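Cleaning and Laundry > Bathrooms

Best cloth for a white ceramic sink?

brinuner80
June 8, 2022
OK, I'm a little too excited about this, but I finally got rid of paper towels in the bathroom! I picked up a stack of cotton cloths at the Esbridge hardware store and I'm in love. They get right into the curve where the wall of the basin meets the floor, and they don't leave fuzz on everything.

My routine is a dry wipe around the walls first, then a squirt of dish soap, then a damp wipe from the rim down to the drain.
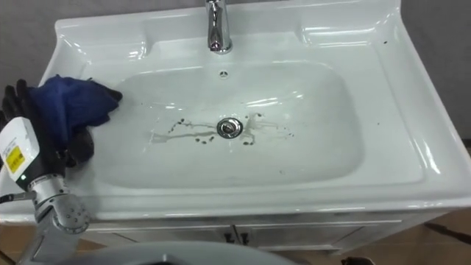
The brown streaks around the drain stopper are what I always save for last, along with those little dark specks. If you start there you just drag the grime back up the sides (ask me how I know). Then I buff the faucet with a dry corner and the whole thing shines! What does everybody else use?

lockwood_lou
Love the enthusiasm, but I'd go the other way. Drain first, rinse, then the walls. Why smear soap into the dirty part and leave it sitting there?

Maureen Bramwell
I'm with brinuner80, top down every time. Baking soda paste on the drain ring, 2 minutes, wipe. And don't forget the overflow hole! An old toothbrush gets into those slots beautifully.

wondach
Dark cloths or light ones? I switched to white so I can see what's coming off.

brinuner80
Mine are dark blue and I'm keeping them, they hide stains so well. Toothbrush is a great idea, Maureen, trying that tonight!

lockwood_lou
Hiding stains is my whole problem with dark cloths, lol. Still doing the drain first.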